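About Sinwood

Sinwood designs and supplies ventilated trays, carton liners and humidity sachets for soft and thin-skinned fruit. We also run a storage test service for importers and packhouses who want to compare packing methods before they place an order. The company has 8 permanent staff and works from two adjoining units at Grollow, one used for manufacture and one for testing.

What we make

The main product is the Arkex tray. It is a moulded fibre tray with raised cells and side channels that line up when trays are stacked, so that air drawn through a pallet passes between the layers. Arkex trays are supplied in four cell sizes and three depths. All sizes share the same outer footprint and can be mixed on one pallet, although we advise keeping a single depth within each layer.

Carton liners are cut to order from perforated film. Hole pattern and hole size are set from the fruit, the expected transit time and the temperature of the store. Customers who already have a working pattern can send a sample liner and we will match it. Humidity sachets are bought in as sheet material, then cut and sealed at Grollow.

We do not make punnets, net bags or retail labels.

How a storage test works

A standard test uses four cartons from a single consignment. Three are packed to the methods being compared and the fourth is left in the packing in which it arrived. All four are weighed on receipt and placed in the same store at the same set temperature. Air temperature and relative humidity are logged inside each carton and at one point in the room.

Cartons are weighed again at fixed intervals agreed with the customer. At each interval a sample is taken out and inspected for skin browning, splitting, mould at the stem end and loss of firmness. Fruit removed for inspection is not returned to the carton, and the weight record is corrected for it.

The report gives weight loss as a percentage of received weight, the inspection scores and the full temperature and humidity log as a spreadsheet. It does not give a shelf life in days. Shelf life depends on handling before and after our test, and we have no record of either.

Test records

Our archive holds 419 completed tests. Each is filed by fruit, variety where known, country of origin and packing method. Customers may ask for a summary of earlier results for the same type of fruit, with consignee details removed. Raw logs are released only to the customer who paid for the test.

Inspection scores from the oldest tests used a shorter scale and have been converted. Converted scores are marked with a C in the summary and should be compared with later ones only in general terms.

Suppliers and partners

Fibre board is bought from two mills so that one can cover for the other. Much of our work on tropical fruit is carried out with Dương, a packhouse and export firm that has used Arkex trays since the first production run. Dương packs matching cartons at source and supplies the packing sheet with each consignment, including harvest date and pre-cooling time. Tests without these details are still accepted, but the report is marked as partial.

Visiting and deliveries

Visits to the test unit are by appointment. Test consignments are received in January and through the rest of the year, with a reduced intake while the stores are cleaned and the sensors checked. Deliveries should reach the side door before 3 p.m. so that cartons can be weighed and placed in store on the same day. Please write the test reference on two faces of each carton.

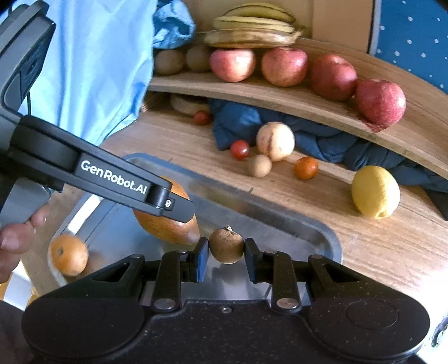
Inspection sheets are kept separately for each skin type, as the same mark can mean different things on different fruit. Smooth brown skins are the hardest to score for browning, and the stem end is given its own line on the sheet. On a small round fruit such as the one shown, tan-brown with a lighter area low on the skin and a ragged bit of stem left at the top, the inspector enters the base colour first, then the lighter area, then the state of the stub. Blank sheets for all skin types can be requested from the Grollow office, and customers may use them in their own stores without charge.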